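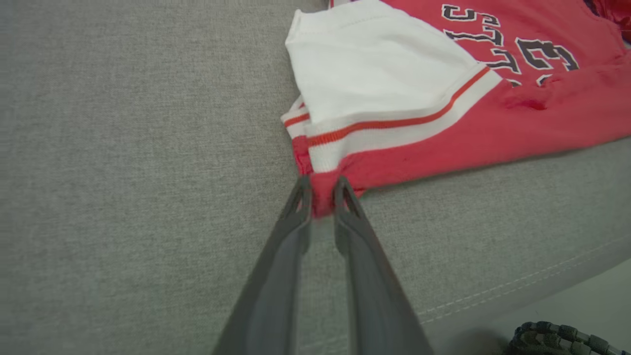

Folding jerseys and team shorts so the lettering doesn't crack

Household > Laundry and Clothes > Folding and Storage

girkness_pat
Posted Jul 12, 2024
I have a pile of team stuff to get through and I want to settle on one way to fold it. The one on the couch is red with the white and red striped trim and the dark block letters with a white outline. Slippery fabric does what it wants. I fold a T-shirt in thirds and it stays put. I fold one of these the same way, carry it down the hall, and it's a lump by the time I reach the dresser.

The other thing is the print. Two of our older ones have cracks in the lettering, right on the line where they were always folded. Do you fold around the print, roll, or give up and hang them? Closet space is tight, so hanging would be my last choice.

tubsock
Roll them. Lay it face down, fold the sides in, roll from the bottom up to the neck. No hard crease anywhere. I have done it this way for years and the letters on mine are fine.

Marlene_in_Huststead
I would not roll anything with thick lettering. The print ends up on the outside of the roll and gets pulled. Fold it face out with the print flat on top. Sides go behind, bottom goes behind, done. If the name is too wide to stay on one panel, put the fold between two letters.

tubsock
It gets pulled a little. It doesn't get creased. I'll take the pull.

Marlene_in_Huststead
We can disagree on that. Mine sit in a drawer from the end of the season to the next one, so they stay in whatever shape I put them in for months. If you wear yours every week it probably doesn't matter what you do.

crosstownlaundry
The cracking is from the dryer more than the folding. High heat makes the print stiff and then the fold finishes it off. Wash cold, inside out, hang to dry. If you have to use the dryer, use low and take them out while they're still a bit damp. Then you can fold them any way you like.

girkness_pat
Guilty on the dryer. Everything here goes in on regular heat. I'll start pulling these out.

Does striped trim need anything special? I can see red and white next to each other going badly.

crosstownlaundry
Cold water and don't leave it sitting wet in the machine. That's when the red moves. A new one I'd wash alone the first couple of times. If white parts have already gone pink, wash again before it dries. Once it has been through the dryer you are mostly stuck with it.

Fergal Mac an tSaoi
I look after the kit for a youth team, the Cronin under-elevens, so I fold a lot of these. This is what I do with shorts and tops.

Shorts: hold them by the waistband, fold one leg over the other so the side trim ends up along the outside edge, smooth it down, then bring the hem up to the waistband. One more fold if the shelf is shallow. Line up the stripes at the hem first. If the stripes match, the rest is square.

Tops: face down on a flat surface, sides in to the width of the neck opening, then bottom up to just under the collar in one fold. Turn it over and the front is facing you. Stack them flat with something light on top overnight and they hold.

I would not fold them on a couch. The cushion gives and the fabric slides on the weave, so you never get a sharp edge. Use a table or the top of the dryer.

girkness_pat
The couch is where I sit, so the couch is where it gets folded. But I take the point. I could put a big cutting board on the cushion.

tubsock
I fold on the bed. Same problem, less complaining from my back.

HM_2689
Put a bath towel down. The fabric grabs the towel and stays where you put it. Works on a couch or a bed, no board needed.

Fergal Mac an tSaoi
A towel does help with the sliding. It won't help with the soft cushion, but it's better than bare upholstery.

Marlene_in_Huststead
Has anyone used those plastic folding boards with the flaps? I looked at one from Tridia and couldn't decide if it was worth the cupboard space.

HM_2689
I had one, not sure of the make. Fine for T-shirts. Jerseys slid off the flaps unless I held the collar down with one hand, and by then I could have folded it myself. Gave it away in May.

crosstownlaundry
We use a piece of cardboard cut to the width of the shelf. Lay it in the middle of the back, fold everything in around it, slide it out. Costs nothing.

girkness_pat
Tried a few of these this afternoon. The towel on the couch works. The cardboard works better for tops than for shorts, where it kept catching on the drawstring. I folded with the lettering up, as Marlene said, and moved the bottom fold down so it misses the print. They made it down the hall in one piece.

I rolled two for tubsock and put them in the same drawer. I'll leave them until the fall and look at the letters then.

tubsock
Fair enough. Don't pack them in tight or it isn't a fair test.

Marlene_in_Huststead
And don't put them through the hot dryer first.

girkness_pat
All of them are going on the line from here on. Next job is the socks, which is probably a separate thread.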